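Numham Community Kitchen
Linen and Work Surfaces: Inspection Checklist with Comments
Site: Witasbridge hall, ground floor
Inspected by: Laine Venckus
Comments read and agreed by: Sarmīte Toom
Date: 23 November 2024

Scope

Tea towels, napkins, oven cloths, aprons, the folding table, the linen cupboard and the washing machine. Fridges, gas and extraction are on the other sheet and were not looked at on this visit. Marks used are OK, ACTION and N/A. Where an item is marked ACTION the comment says what needs doing and who has taken it on.

Section 1. Folding table

1.1 Top clean, no food residue. OK
Wiped down before the inspection started. A white top shows up tea rings quickly, so please keep doing it at the end of each session as well as the start.

1.2 Top free of chips and cracks. OK
Ran a hand along all the edges. No rough places.

1.3 Table steady when leaned on. ACTION
Slight rock at the window end. One foot has lost its rubber pad. Laine to fit a new one. Until then, do not stand the hot water urn on this table.

1.4 Table used for clean linen only. ACTION
A delivery crate had been put on it earlier in the week, according to the day book. Crates come in off the pavement and should go on the floor by the back door or on the trolley. Sarmīte will put up a notice.

Section 2. Tea towels and napkins

2.1 Enough clean cloths for one full session. OK
The agreed minimum is 35. There were more than that in the cupboard, even with a load still in the machine.

2.2 Cloths free of holes, loose threads and scorch marks. ACTION
Two of the plain white ones have scorched corners, probably from being used as oven cloths. Both taken out. They can be cut up for floor rags but must not go back in the pile. The checked ones are wearing better than the plain and had no damage worth noting.

2.3 Cloths fully dry before folding. ACTION
One stack at the back of the shelf felt cool and slightly damp in the middle and had begun to smell. The whole stack has been sent for washing again. Feel the hem as well as the flat part, as the hem is always the last bit to dry.

2.4 Cloths folded to the agreed size. OK, with comment
The fold is in half and in half again, to make something near a square that sits inside the shelf divider. It does not have to be perfect. A bottom layer that shows a little at the front is fine, and so are a few wrinkles. We do not iron tea towels and there is no plan to start. What does matter is that the pile stands up without sliding and that a cloth can be taken off the top without unfolding the next one.

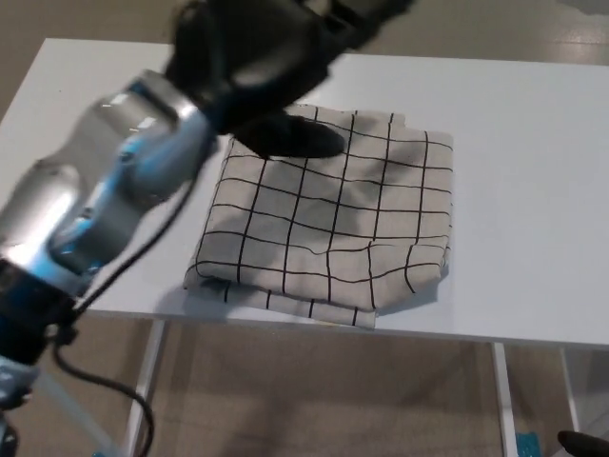
Cloths that have been folded in thirds by habit are too narrow and fall down the back of the shelf. If you come across any of those, open them out and do them again when you have a minute. It does not need writing in the day book.

2.5 Hand towels kept apart from tea towels. OK
Hand towels are all dark blue and were on their own hook or in their own box.

Section 3. Oven cloths and aprons

3.1 Oven cloths thick enough and dry. ACTION
The long double one has gone thin in the left pocket and you can feel the heat through it. Removed from use. Replacement to be ordered from Jaunzems with the next lot of gloves. A wet oven cloth will burn you faster than a worn one, so hang them on the rail and not over the sink.

3.2 Apron ties intact. OK
One tie had been knotted where it had torn, and has since been sewn. No others to report.

3.3 Aprons changed between raw and cooked preparation. Not seen
No cooking was going on during the visit. Will be looked at in March.

Section 4. Linen cupboard

4.1 Doors close fully. OK
The left door needs a push.

4.2 Nothing stored on the cupboard floor. ACTION
A bag of spare cloths was on the floor behind the mop bucket. Moved to the top shelf and the contents put in for washing.

4.3 No cleaning products stored with linen. OK
The spray bottles found here last time are now in the locked unit.

4.4 No sign of mice or moth. OK
Shelf paper changed and corners brushed out.

Section 5. Washing machine and drying

5.1 Kitchen cloths washed at 60 degrees or above. ACTION
The dial was on 40 when checked. It may have been left there after a load of aprons, which are allowed at 40, but the cloths must go hotter. Laine has put a strip of tape beside the right setting.

5.2 Door seal and drawer clean. OK
A little grey in the fold of the seal, wiped out on the spot.

5.3 Detergent in stock. OK
One opened box of Suster powder and one unopened. Please finish the open one first.

5.4 Drying rack clear of the fire exit. ACTION
The rack had drifted into the corridor again. It must stay inside the marked area, even on busy days. If there is no room on it, put the second load on the overhead rail. This item has now been marked ACTION at two visits running and will be checked again before the next inspection.

Items carried forward

1.3 rubber foot, Laine
1.4 notice about crates, Sarmīte
3.1 double oven cloth, order with gloves
3.3 apron changes, to be seen in March
5.4 drying rack, both

Anything found between inspections goes in the day book with your initials, or tell Sarmīte if it cannot wait.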